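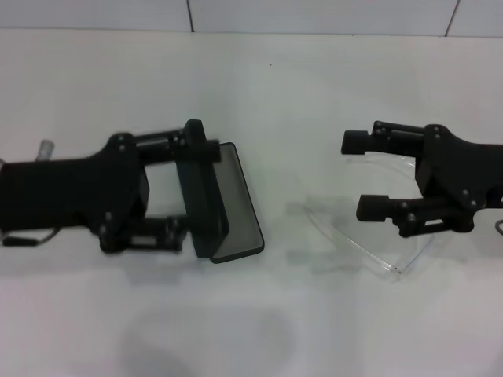 I have been trying to leave a word game alone for most of the summer and I am losing. It's the one where you get seven letters and make as many words as you can, and it lives on my phone next to the bank, which should have told me something. My streak stands at 1,276 days. I have kept it going through two moves, a kidney stone and a wedding (mine). When I got stuck last week on a board with no vowel except U, I found myself staring at wall tile, the plain white kind with thin dark grout between, and trying to fit letters into the squares. UNTRUTH was in there, if anyone was wondering. I got it at ten to midnight.

The streak started in March, in the waiting room of a tire place in Tremham. My sister had sent me a link with no message, as she does. I played one board, then found out that you could only play one board a day, and I suppose that was the hook. Anything I'm allowed to do as much as I like I get sick of by Thursday.

The rankings

Then they added leagues. You are put in a group of 50 strangers and the top few move up. I was in a group with someone called Plalimville, who I took for a town until they beat me nine days running. I looked it up. There may be no such town. Plalimville played at 5 a.m. every day and never missed the long word, and I began to have feelings about Plalimville that I haven't had about a coworker in years.

My friend Solange Turcotte, who got me out of crosswords by telling me I was boring at dinner, asked what the prize was for moving up. I said you go into a harder group. She let that sit there for a while.

I did buy the hint pack. 200 hints, which I told myself would last until Christmas. I would rather not say when they ran out, but I was still wearing shorts.

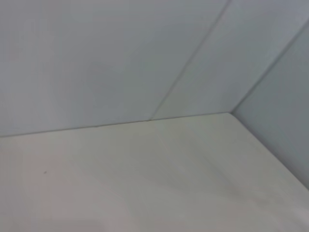
Trying to quit, first attempt

I deleted the app on a Friday night and felt wonderful. Saturday I read half a novel and cleaned the thing behind the toaster. By nine that night I had worked out that you can play in a browser, and that if you log in with the same email it keeps your streak. So the first attempt lasted most of a day, and I have a clean toaster area.

Second attempt

For this one I was going to replace it with something. Solange lent me a book of chess problems. I don't play chess. I did the first page, in the sense that I looked at it, and then I made words out of the author's name.

After that it was walking. I walked to Phùng, the noodle place at the end of our street, and waited for my order, and you can guess what a person does with eleven minutes and a phone.

Where things stand

There is a page in the settings that shows your total words. Mine is past 2,000 just for the ones with seven letters – I won't give the full number. My husband has seen it and was kind.

The current plan is to let the streak die on purpose, on a day I pick, with dignity. I had picked today. It is 10:40 and I've got everything but the long one. It has a Y in it and I'm fairly sure it ends in LY.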